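Questions people keep asking me about the robot arm

I run the returns bench at Moltden, and ever since word got out that a robot arm is coming to our end of the building, my lunch breaks have turned into a press conference. So I've written up the things I get asked most, with the answers I'd give you over a sandwich. If you're from the Hamier site and wondering what you're in for, you're welcome to read along!

Who are you, and why are you writing this?

I've been on the returns bench for nine years. I test the small parts that customers send back, sort them, and put them in the right cell of the right tray so that the repair people can find them. When the company decided to automate part of that, they asked for someone from the bench to sit in with the engineers, and my hand went up before I'd thought about it much. Bernd Brandes runs the engineering side. I'm the one who tells him when something wouldn't work at six in the morning with a full cart waiting.

What is the robot going to do?

Picking and placing, mostly. Small parts come in loose, and they need to go into trays and from there to the right shelf. It's the part of the job where you make the same little reach 2000 times in a shift and go home with a shoulder like a rusty gate. The arm gets the reaching. Testing, the judgment calls and anything that shows up in a strange box with a handwritten note stay with us.

Is it going to take my job?

I asked this one first, and loudly. What we've been told, in writing, is that no one on the bench is being let go over Cleliren (that's the project name, and no, I don't know who picks these). There are 20 of us across the shifts, and the plan is to move hours from sorting into testing and repair, where we've been behind for as long as I can remember. Can I promise you what things will look like years from now? No, I can't, and I'd be suspicious of anyone who did. If your worry is about your own hours, please take it to your shift lead now and don't sit on it.

Where is the robot? I walked past and didn't see it.

It isn't on the floor yet. All the work so far has been in simulation, on the computers upstairs. Bernd's group builds a rough stand-in for a bench, puts the arm in it, and lets it try things where a bad move costs nothing. You're welcome to go up and watch. I went up expecting to be bored and stayed through my whole break plus a bit of somebody else's.

What does the simulation look like? Is it our real bench?

No, and don't go looking for your coffee mug. It's a practice layout with a tray split into little cells, a beige cabinet with openings, and some simple things to handle. The yellow balls take the place of our small parts for now, one in the tray and the others out on a green board. I did get a kick out of the orange multimeter down in the corner, as I've got one in my hand half the day.

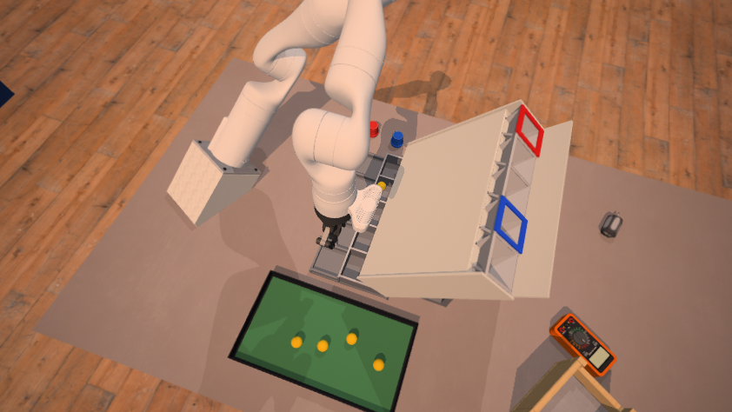

Why balls? We don't sort balls.

I said exactly that! The answer I got was that you start with a simple shape and get the reaching and gripping right before you bring in the awkward stuff. Our connectors, with their bent pins and bits of old tape, come later. Isamu Ueda from our night shift has been putting together a box of the nastiest returns he can find so they can be measured and modeled. If you have a good horrible one, give it to him.

Do I need to know programming to work with it?

Not a bit. I can't program, and my daughter still sets up my phone. What you will need is to start it, pause it, stop it in a hurry, clear it when it's stuck, and tell when it's doing something dumb. That last one is where bench experience counts – you know what a tray should look like when it's right, and a person off the street doesn't.

How long is the training?

Forty minutes for the basic session, done on paid time during your shift. Anyone who wants to go further can do the longer course that Skyrme is running for us, which covers setting up new trays and teaching new positions. That one comes with a pay step. I've signed up for it, mainly out of nosiness.

Will it be safe to stand next to?

There will be a marked area, and you don't reach into it while the arm is moving. Full stop, whatever else is going on and however late the truck is. Before it goes live we all get a walk-through of the stop buttons, and you'll press them yourself. The final safety rules aren't finished, so I'm not going to guess at the details here. They'll be posted by the time clock when they are.

Will it be faster than us?

For a single pick, probably not, from what I've been told. You'd beat it with a good radio station on. The difference is that it'll keep the same pace in the last hour as in the first, and I certainly don't. We've asked that our own targets don't get tied to the arm's speed, and management has agreed to that for the trial period. After that it gets talked over again, with bench people in the room.

Will anyone be watching me through it?

The arm will have a camera pointed at the tray. I asked Bernd if it could be used for timing people or checking who's at the bench, and his answer was no, it's there for the parts. I've asked for that to go in the written rules too, next to the safety stuff.

When does it start?

The plan says April for the first bench, days only, with one of us beside it the whole time. Nights follow once days are happy. Plans around here do slip, so don't rearrange your vacation for it.

I have a question that isn't on here.

Catch me at the returns bench, or drop a note in the tray with my name on it if I'm away. Names are optional. I go through the notes with Bernd before each planning meeting, and I'll add the new answers to this page.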